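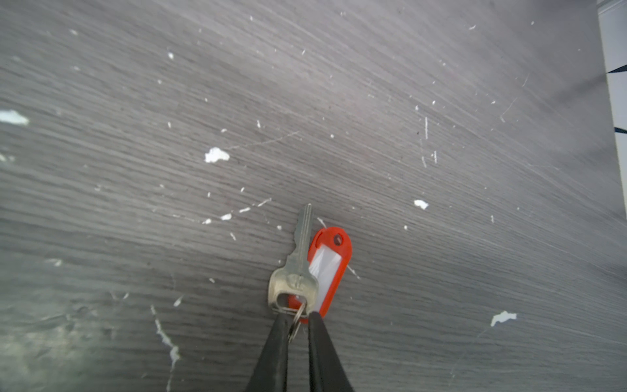 Red tag on its split ring with one of the keys. Insert still blank.

Wovgate Key Tags and Hook Rack Review
Reviewed by Leonie Cartwright
Updated 9/4/20

I look after the keys for a small group of rental units and the storage rooms that go with them. For years the keys lived on string tags, the kind with a cardboard label and a metal edge. The string frays, the cardboard goes soft, and after one winter in coat pockets you can't read what was written. In December I started replacing them with plastic tags from Wovgate, and this spring I added their hook rack. I have now used both long enough to say something useful.

What I bought

I bought two styles of tag. The first is the window tag, in red. It has a plastic body in the shape of a long rectangle with rounded corners, a paper insert, and a clear window over the paper. The second is the black tag, which is oval. Both come with metal split rings. I ordered red for the keys that go out to tenants and contractors, and black for the keys that should stay with me.

I also bought the rack, a row of small hooks with no backboard to speak of. I'll get to that further down.

The red window tags

These are the ones I handle the most. The color is a bright orange-red and it does the job it should do. Against a dark counter, a dark floor or the bottom of a bag, I find the tag well before I find the key. If you lose keys on dark surfaces, buy the red. Wovgate also sells a gray one and I can't think why I would want it.

The body is longer than I expected. With one key on the ring the tag lies next to it and takes up a fair amount of room. With two it is still fine. With more than that it starts to feel like a bunch, and the tag turns itself sideways in a pocket. My old cardboard labels were smaller, and if you carry keys on you all day you may miss that.

The hole for the ring is small and round. The supplied ring fits. I tried a thicker ring from a drawer at home and it went through, but it was tight and the tag stopped swinging freely, so I went back to the one in the pack.

Writing on the inserts is easy as long as you take them out first. Use a fine pen. I used a gel pen on the first batch and smeared several of them putting them back behind the window. A regular ballpoint works well. A pencil works too, and I use pencil for the storage rooms, where the room numbers get changed by the owner now and then.

One complaint: the pack has very few spare inserts. I had 18 tags to fill in and got four wrong. After that I was cutting my own from index cards, which are a bit too stiff but go in with some pushing. Printer paper is too thin and curls.

I would also leave the address off. Araceli Mendoza, who had this job before me, used a short code on every tag and kept the list somewhere else. I kept her system and all her codes, so unit keys start with a U and storage keys with an S. The insert has room for a code and one short word. It doesn't have room for a sentence, and the contractors who asked me for "just a note on the tag about the back gate" have been told to write it in their phones.

The black oval tags

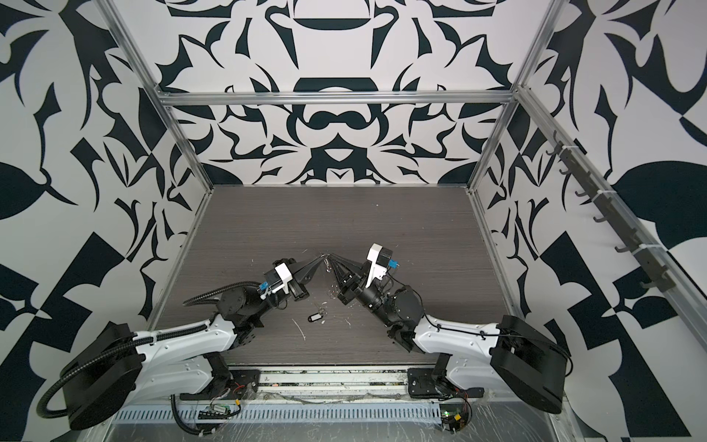
Keys on the black oval tag, with the hook rack along the rail at right.

The black tags are plainer and I like them more than I thought I would. The oval has no corners to catch on a pocket seam. They are easier to pull out of a jacket, and I have given one to my mother for her house key for that reason.

The drawback is easy to guess. Black on a dark gray tabletop is hard to pick out, and what you end up looking for is the metal of the keys. In a drawer they are worse. I decided I could live with it, given that the black sets are supposed to go straight back on a hook and not lie around. If you are less tidy than that, or share the keys with people who are, get a color.

They have held up. The surface has picked up a dull look on the side that rubs against the keys, and that is all I can report.

The split rings

Ordinary split rings. They are stiff when new and will ruin a fingernail. I open them with the flat end of a staple remover, and then the key goes on without a fight. After a few months of swapping keys one or two had a small gap that didn't close all the way. No key has come off, but I replaced those rings anyway.

Check the hole in your key before you order. Most of mine have a wide hole in the head and the ring passes through with plenty of room. I have two old padlock keys from Drullis with a very small hole, and the Wovgate ring will go in but binds when you try to turn it. Those two are on a short loop of wire for now.

The hook rack

The rack is sold with screws, and it can be tied on instead if you have something to tie it to. White cable ties hold the hooks firmly to a rail and I would do it that way again. It went up in a few minutes with no drilling, and when I wanted the hooks a little further along I cut the ties and moved them. Screws would be neater. If you care how it looks, buy black ties, as the white ones stand out.

The hooks are small and evenly spaced. One set per hook is what they are made for. You can hang two sets on one hook, but then the front one has to come off before you can get the back one, and sooner or later the front one is on the floor. The spacing suits the oval tags best. The long red tags hang a little lower and knock against each other when you take one down.

I had hoped for numbers on the hooks. There are none, and there is nowhere obvious to put a sticker. I hung the sets in code order and the people who use the rack have mostly learned it.

How they did in use 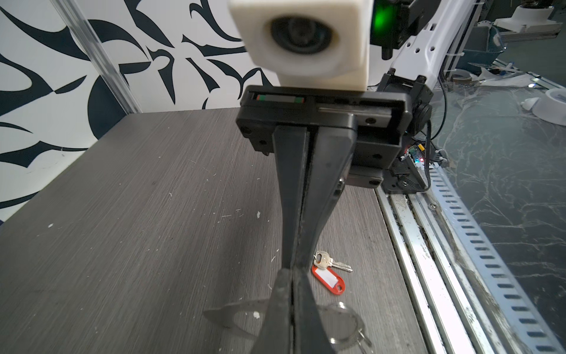 The thing I wanted most was for a person with no patience to be able to tell two sets apart, and on that point the two colors do more than the writing does. Trinh Lã does our lock repairs and used to call me from the parking lot to ask which set he had picked up. With the red and black tags I can say "take the red one" and that is the end of the call. The code on the insert is a backup.

I also wondered about scratches. The clear window on the red tags marks quite easily when it shares a ring with keys. The teeth rub against it all day. On the tags that go out the most, the window has gone cloudy at one end, though I can still read the code. If this bothers you, put the key on so that it hangs to the back of the tag. It doesn't always stay that way.

I dropped plenty of them, mostly on concrete. One red tag chipped at a corner. None split open, and I haven't had an insert fall out. I can't say the same for the snap-open tags I tried from Daninance, where the lid came loose so often that I put tape around it.

Compared with the others

The Leinonen leather fobs are nicer to hold and a good present, but you can't write on them and they cost a lot more per key. I would not use them for work. The Daninance tags are the cheapest and come in more colors, and if your keys sit in a cabinet and hardly ever move, they would probably do. For keys that go in and out every day I would pay the difference for the Wovgate.

Buying in bulk only makes sense if you have a lot of doors. Nelli Heinonen runs the key room at a much bigger property with 412 sets and buys the window tags by the carton. She told me she orders extra inserts separately, part number 2374, and I wish I had known that before I cut up my index cards.

A few small tips 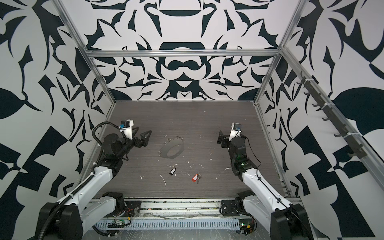

Put the ring on the tag first and the key second. The tag is the awkward part, and it is easier without a key flapping around. Keep the two colors in separate boxes until they are labeled, or you will write a U on the wrong one as I did. Save a couple of spare rings, and write the codes list down somewhere other than your phone.

If you are moving over from old labels, do one set at a time and throw out the old label right away. I left both on for a week "to be safe" and ended up with two different codes on the same ring, one of them from before Araceli's time.

Ratings

Red window tags: 4 out of 5. Easy to spot, easy to label, window scratches, not enough inserts.
Black oval tags: 4 out of 5. Comfortable in a pocket, hard to see on anything dark.
Split rings: 3 out of 5. Fine, but stiff at first, and a couple didn't close fully after heavy use.
Hook rack: 3 out of 5. Goes up fast – no numbers, and a bit tight for the long tags.

I have already reordered the red. I'll add a note here if the rings get any better in the new packs.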